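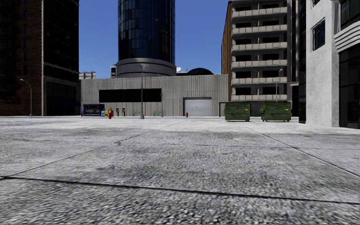 Simulated plaza, dumpsters on the right, roll-up door at the back.

1/ Spent the week getting the front camera on our sidewalk robot set up again after a bracket swap. I do the first pass in the simulator before I touch the real unit. Writing the steps down in a thread so I can find them next time.

2/ The robot is a Dorkon base with a Bukonen camera on the mast. The simulated copy runs in Kuruc, on a city block we use for all the setup work. Same wheel size, same mast height, same camera mount. If one of those is off, the rest of this is a waste of time.

3/ First job is the mount file. The new bracket holds the camera a little farther forward than the old one did. I measured it on the bench with calipers, from the center of the mast to the front of the lens, and typed that in. Measure twice. I wrote down a wrong number the first time and lost a morning to it.

4/ Second job is tilt. We run the camera 6 degrees down. On open pavement you want plenty of ground in view, but you still need the far side of the street. Too much tilt and the robot sees curbs late. Too little and you fill half the image with sky.

5/ I check tilt against the joints in the concrete. They are long, straight and dark, and they run off into the distance, so they make good lines to measure from. Draw the predicted line over the real one. If they drift apart as they get farther away, the tilt is wrong. If they are apart by the same amount all the way along, look at side offset first.
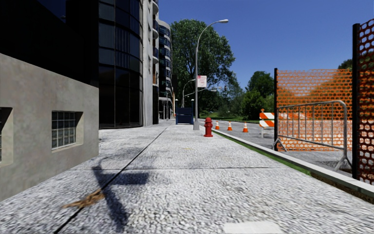
6/ After tilt I do the clock. The physics runs at 1,000 steps a second and the camera runs much slower than that, so each image has to carry the time it was taken and not the time it was saved. Ours was stamping on save. That put every image 42 milliseconds late.

7/ You don't see that when the robot is standing still. You see it in turns. Everything upright, like lamp posts and hydrants, lands a bit to one side of where the map says it should be, and it switches sides when you turn the other way. If you get that, leave the mount alone and check the clock.

8/ Fix was one line in the camera settings. Then restart the whole stack, because the camera driver only reads that file at startup. I forgot this and changed the same line three times.

9/ Next is the check run. Slow lap, stop at each corner, turn in place both ways, drive on. I keep the speed low so a bad setting shows up as a bad number and not as a robot in a fence. The last lap saved 1,134 images and none were dropped.
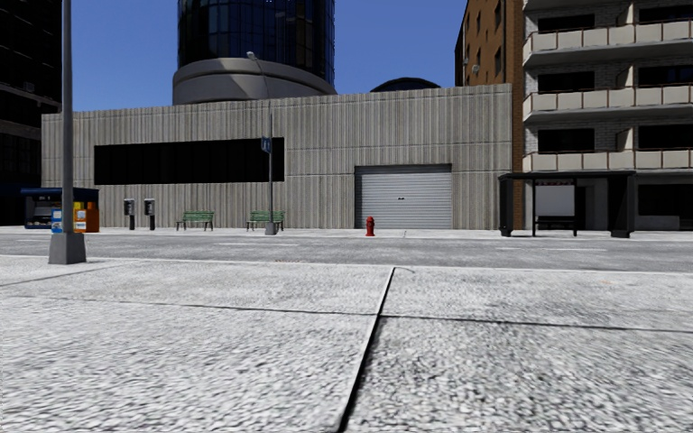
Simulated camera view across the road. Red hydrant near the garage door, bus shelter on the right.

10/ For distance I use hydrants. They are small, bright and easy to box, and the simulator knows exactly where each one is. Compare the robot's estimate with the true position, near ones first and then the ones across a road. Benches are harder. The green ones get mixed up with each other when they're side by side.

11/ Near distances were good on the first try. Far ones came out short until I found the old focal length still sitting in a second file. There are two places to set it. I've now deleted one of them — should have done that last year.

12/ What moves over to the real robot: mount offset, tilt, clock setting, focal length. What doesn't: exposure. The simulator's light is too clean for that, so exposure gets set outside on the Andberg lot, once with the sun behind the robot and once facing it.

13/ Upkeep from here is short. Wipe the lens before each run. Check the two bracket bolts for play. Redo the tilt check any time the mast has been bumped or taken off for shipping.

14/ Real unit goes back on its wheels once the new mast cable is in. I'll add the exposure numbers under this post in September.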